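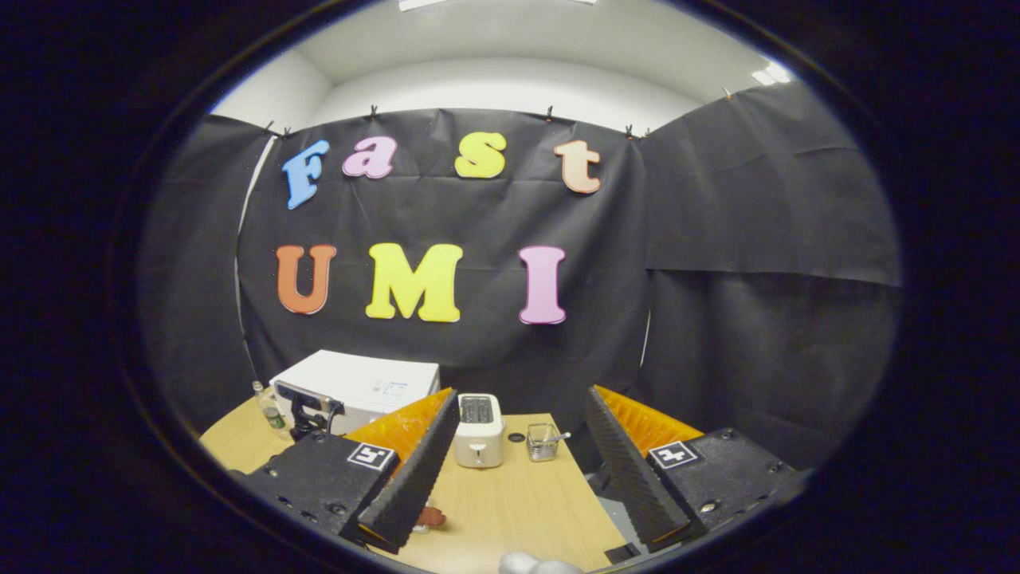
Rehearsal ran until 9 p.m. and my throat is still sore. Josefien wants the second song a half step lower, which suits me, but Frans has already learned the tenor line and complained. We sang it both ways and left it for next time. I kept looking at the black cloth with the big foam letters on it, the word "Fast" in blue, pink, yellow and peach, while we dragged through the slow part again. My copy is missing page 3, so I shared with Karlijn.

Drove home through Kidberg in the rain. Need to pay the 24 dollars for the sheet music and call Hadiza about a ride in February.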